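4.2 Handling rules for reusable parts

The most rewarding part of this work has been turning the habits of good repair technicians into rules that a robot cell can follow and an inspector can check. Existing safety rules cover the people near the arm very well. They say much less about the parts it handles, and for reuse the parts are the whole point! Our draft, which we call the Nusten rules, starts from a simple demand – every part that is out of the computer must have one named place to be, either in the gripper or in its own pocket on the fixture.
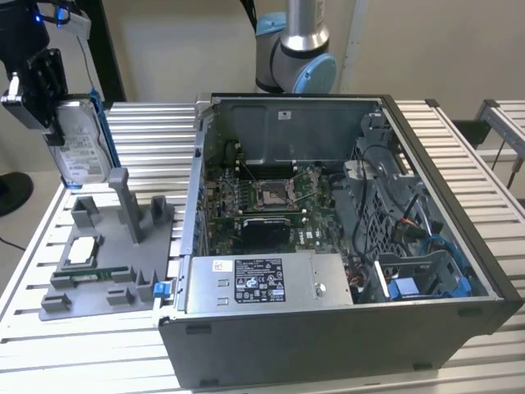 Figure 3a. Hard drive in its caddy, held beside the open case. Photo: Brallix project.

Rule N1 concerns the grip. A drive is to be held by its caddy or its long sides, never by the connector end, and the label should stay readable while it moves so that the part can be logged on the way. Rule N2 concerns the path. The planner must keep a fixed clearance above the chassis rim, and slack cables inside the case count as obstacles even when they are soft enough to push aside. We set the clearance at 70 mm after trying lower values, and were pleased to find that the extra height cost very little time per cycle.

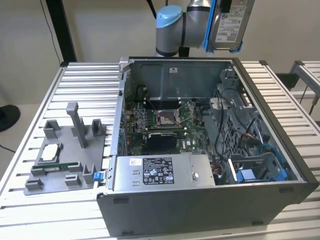

Reviewers of the first draft at Janssen objected that a fixed clearance punishes small cases, and that the rule should scale with the height of the part being carried. We found this convincing, and the second draft allows a scaled value where the cell measures the part before lifting it.

Rule N3 covers putting parts down. Each pocket accepts one kind of part in one orientation, and the robot may not open its fingers until the part is reported as seated. A cell that cannot confirm seating must stop and ask for a person.
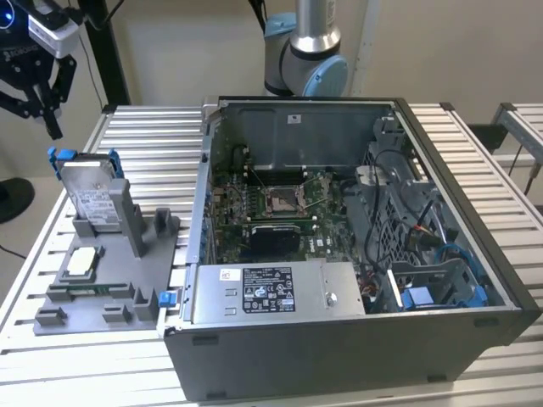
The same rule applies in reverse when parts go back into the machine, and we strongly suggest that cells be tested in both directions. In our log of 307 transfers, nearly all of the rule violations fell under N3, most often a release signaled before seating was confirmed. That is good news for anyone writing a standard, as a release check is cheap to add and easy to audit.

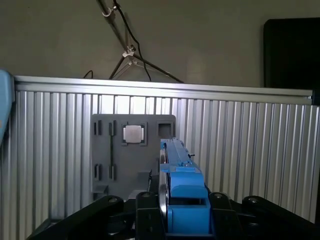
Rule N4 deals with fingertips and neighbors. Pads that touch a part must be softer than the part's own finish, and their color should differ clearly from both part and fixture, which makes wear easier to spot. Spacing between pockets matters just as much. On our fixture the processor's square socket has an empty recess of similar size right beside it, so a cell working under N4 has to identify a pocket by its position and not by its outline alone. We recommend a marked corner on every square pocket, a practice already written into the Cuder fixture guide, and we would love to see it adopted more widely.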